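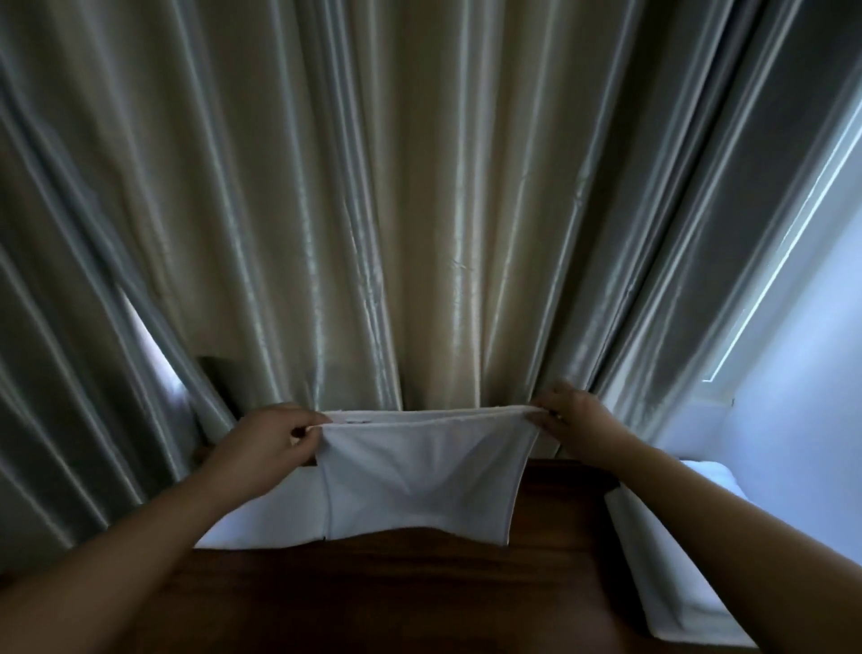 Linen week at the flat

Hi all, I'm back, and this time with laundry! Sabina Štefanec and I have been getting her little rental ready for summer guests, and she asked me to put the folding bits up in one place so she can find them again (she loses every note I write her). Click through at your own pace, there's no hurry.

1. Folding the thin white ones
Pinch both top corners, pull the edge tight and let the rest hang. I like doing it over the dark wood by the curtains, where white hems show up so nicely against that reddish-brown. The thicker towel, already folded, stays over on the right.

More from the week

The rest of the pictures are still on Sabina's phone, so for now you only get my notes on them!

The cupboard: bath towels on the bottom shelf, hand towels above, and the thin cloths in the old Hegyi tin. The door sticks. Lift it a little and it opens fine.

The new set: from Zallico, 386 for the lot with delivery, and Sabina is still grumbling about it. I think they're lovely and soft, but they do shed for the first few washes, so keep them away from anything black.

The ironing: Žofie Kuruc did all the pillowcases in 55 minutes while telling us about her trip in February. I did two. They weren't very good.

First guests come 10th July, and I'll add the bedroom pictures once the new lamp is up.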